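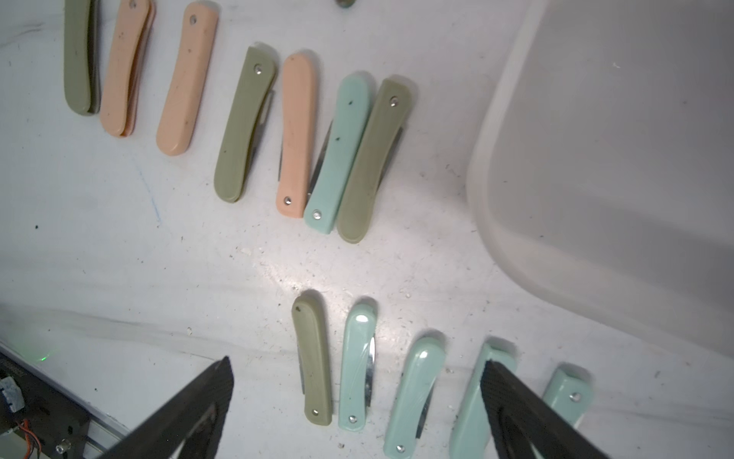 Folding knives on the bench, view from the wrist camera. Comparing finger sets this week, thread below.

1/ Two sets of fingers on test. Set A is the hollow wedge kind with the open center, which gives a little when it presses on something. Set B is a plain solid pair from Skillen with a rubber strip glued on. Same motor, same controller, same person driving (me).

2/ The knives all stay folded. A closed handle is smooth, flat and rounded at the ends, and I wanted something that slides when the grip is a bit off. They do slide.

3/ Flat on the table, the wedge fingers did better. The tips are narrow enough to get down beside a handle when two knives are almost touching. The Skillen pair kept pushing the neighbor away first.

4/ Where the solid pair won was twist. Pick a knife up by one end and it wants to rotate. The rubber holds it. With the wedges I had to go back and grab closer to the middle.

5/ Next question was cameras. Solène Lacroix asked if I could drop the wrist view and work only from the fixed one, to save a cable per arm.

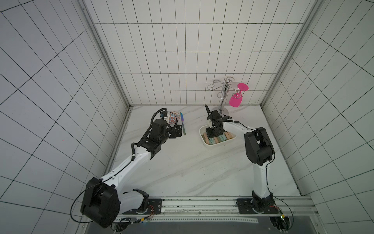 I tried it for an afternoon. For big moves it's fine, and I'd say better, because you can see both arms and keep the elbows out of trouble. For the last inch it's bad. The gripper hides whatever it's about to touch and you end up guessing depth.

6/ So both views stay. The cable stays too, but I'm moving the ties further back on the forearm. It was pulling at full wrist roll.

7/ Controller notes. Ran the Verkberg board at 100 Hz all week with no dropouts. Total so far is 436 grasps logged. Dalva Tavares wants 4,000 before she'll put any numbers in a table, and she's right, so no percentages from me yet.

8/ One setting to share: close speed matters more than close force with the wedges. Too fast and they bend around the handle before they're lined up, then the handle tips. I cut the speed to nearly half and stopped touching the force limit.

9/ Upright handles in a caddy are a different job from flat ones. You come in between neighbors and there's not much room to open. 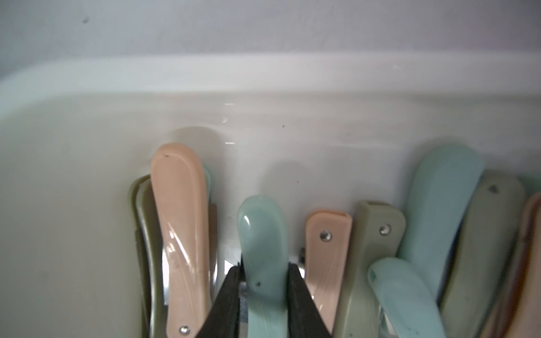 10/ Plan for Thursday: same caddy, both finger sets, 12 tries each, order shuffled. Alcides Pimentel is bringing a third set from Seixas with a softer pad - if they fit the mount they go in too.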